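Can Machines Do the Laundry Yet? Folding Clothes with Two-Finger Grippers

Final Project Report
Submitted in March by the Grosier student group, Household Automation track

1. Purpose

This report examines whether present-day machines can take over ordinary household chores. The group chose one chore, the folding of clean clothes, and studied it in detail. Folding was selected because most people can do it without thinking, while machines still find it very hard. A shirt has no fixed shape. It hides parts of itself, it slides, and it looks different every time it is put down.

The project had two aims. The first was to record people folding clothes with the same kind of two-finger gripper that a robot arm would carry. The second was to train a control program, named Zerka, on those recordings and to test it on a bench arm.

2. Earlier Work

The group's starting point was last year's Badawi report, which dealt with hand towels only. That project found that a square towel could be folded in half reliably when it began flat. It did not deal with sleeves, collars or clothes taken from a pile. The present project was planned to fill part of that gap.

3. Method

Recordings were made in furnished rooms and not in the laboratory. The group wished the clothes to lie on beds, with furniture close by and changing light from windows, as they would in a home. Each person worked with one gripper in each hand. Participants were told to fold at their own speed and to start again if a garment slipped – mistakes were kept in the records.

In total, 2000 folds were recorded over 24 sessions. Garments included T-shirts, trousers and denim. A fold was marked complete when the garment could be lifted onto a stack without opening.
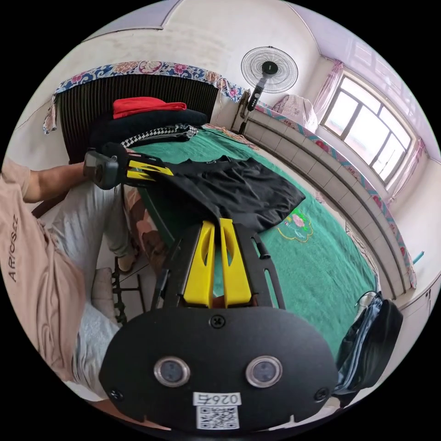

Folding with hand-held grippers in one of the bedrooms.

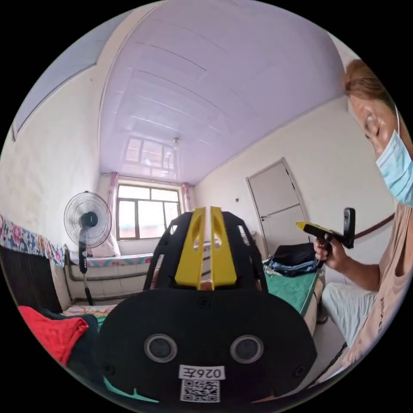 4. Results

4.1 People using grippers

All participants were able to fold T-shirts with two fingers per hand, although the work was slower than with bare hands. The median time for a T-shirt was 53 seconds. The main loss of time came at the first step, finding an edge and taking hold of one layer of cloth only. Thick garments caused less trouble here than thin ones.

4.2 The trained program

Zerka was tested on T-shirts that had been laid flat by a member of the group. It completed 53 percent of these folds within the limit of 90 seconds. When the shirt was dropped on the table in a heap, the program did not complete a single fold within the limit. In most of these trials the arm closed on two layers at once and then repeated the same motion.

Dark garments were harder than light ones. The group believes that the cameras could not separate a fold line from a shadow, but this was not tested separately.

5. Discussion

The results suggest that the gripper itself is not the main obstacle. People using the same two fingers finished the task. What they had in addition was judgment: they shook a shirt out, turned it over, or pulled a corner to see what moved. The program had few ways of finding out more about a garment before acting on it.

The findings also bear on shop-floor use. The clothing packer Cemesis, which the group visited during the planning stage, has staff place each garment flat before a folding machine receives it. Our bench arm needed the same help. A household machine that depends on a person to flatten the laundry saves very little labor.

6. Limits of the Study

Only one type of gripper was used, and only one arm design was tested. No fitted sheets, socks or children's clothes were included. The time limit was set before the trials began, and a longer limit might have raised the completion rate for flat shirts.

7. Recommendations

Future groups should record the unfolding and flattening of clothes as a task of its own. A touch sensor in the fingertips should be considered for telling one layer from two. The recordings and the marking guide have been placed in the department archive, and the bench arm remains available on request – bookings for the summer term go through the laboratory office.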